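Bottled water at your desk: frequently asked questions

Last updated 28/01/2025

Gredum supplies bottled water to offices, workshops and meeting rooms. These are the questions we get most from the people who order it and the people who drink it. If yours is missing, use the form on the contact page.

What size should I order for a meeting room?

The small single-serve bottle suits most rooms. A person can finish one in a long meeting and carry it away if they don't. The tall bottles are heavier to pour from and tend to get left behind with a few inches in the bottom, so we suggest them only where there are glasses on the table.

Can I leave an opened bottle on the table overnight?

You can, with the cap screwed on tight. It won't taste as fresh the next day. If you drank straight from it, finish it the same day or pour it out, and don't pass it to somebody else.

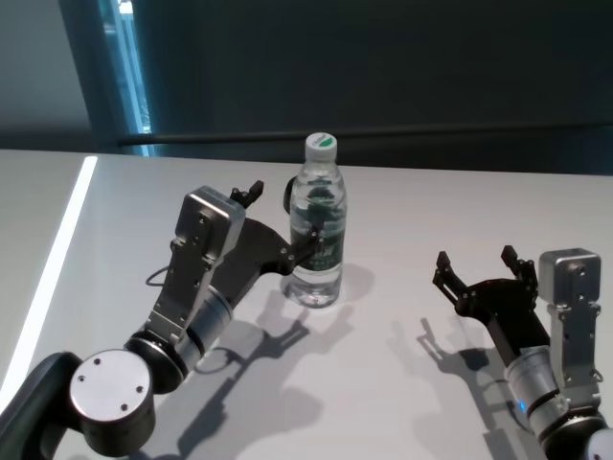
Bottles left out with the cap off are another matter. Dust gets in, and the water picks up smells from whatever is nearby - coffee, glue, marker pens. Pour those on a plant.

How do I tell my bottle from everyone else's?

Write your initials on the white cap with a permanent marker. Labels work too, but a dark label needs a paint pen, and most supply closets don't have one. Some offices buy colored rubber bands from Plomen and put one around the neck. They come off easily and can be used again.

Where should the bottle stand on a desk?

Toward the back, away from your elbow, and on the side opposite your writing hand. Keep it clear of power strips and anything with a button or an open socket. A full bottle is fairly steady. One that is nearly empty tips with very little help, so move it to the floor or throw it away once you're down to the last mouthful. 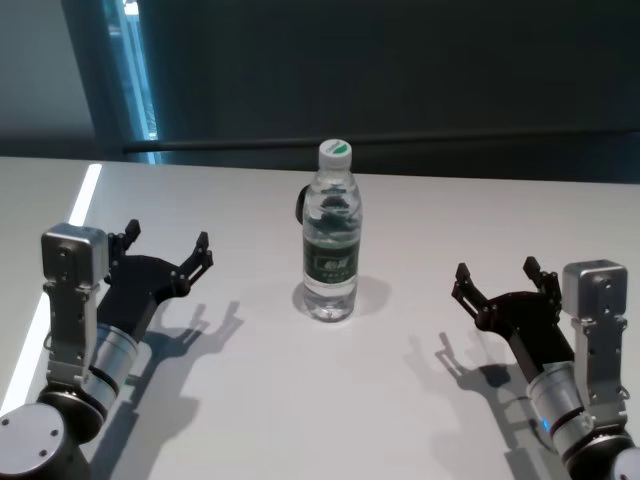 Does the water go bad if the bottle stands in the sun?

An hour by a bright window does no harm. For storage, keep cases in a cool, dark closet. Water kept warm for weeks can take on a plastic taste, and we won't exchange cases that have been stored in a car or against a heater.

How many cases can I stack?

Two high on carpet, and up to four on a hard floor against a wall. Put the oldest case on top so it gets used first. Please don't stack cases on a filing cabinet. The shrink wrap slides on painted metal.

Why does the bottle crackle when I pick it up?

The plastic is thin, and the ridges are there to stiffen it. Once the seal is broken and some of the water is gone, the sides flex under your fingers. If the noise bothers people in a quiet room, hold the bottle near the shoulder or by the base, where it gives less.

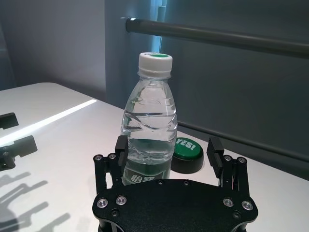 Colm Egan writes that he squeezes the air out before putting the cap back on, and that his bottle then stays quiet in his bag all the way home. We tried it with a half-full bottle and it does help, although the bottle won't stand up as well afterward.

Can I refill a single-serve bottle?

They are made for one use. Plenty of people top theirs up during the day, and that's your choice. After a day the neck and cap are hard to get clean, because a brush won't fit. If you refill often, ask us for a wide-mouth Vuvis bottle with your next order.

What goes in the recycling?

Empty the bottle, crush it flat and screw the cap back on. The label can stay. If your building uses the Tetteh blue bins, bottles go in the slot with the round opening, and the shrink wrap goes in the regular trash. Rules differ from town to town, so check the sign on your bin.
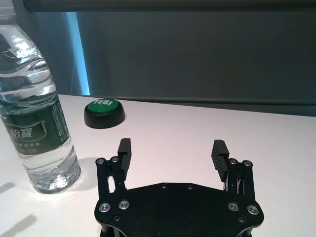

Bottles that still have water in them get pulled out at the sorting line and thrown away, so a quick trip to the sink is worth it.

What is the smallest order?

Two cases. Orders of 70 cases or more come on a pallet and need a door wide enough for a pallet jack. Tell us about stairs when you order.

Do you deliver in August?

Deliveries run all year, but August is our busiest month. Order a week ahead if you can.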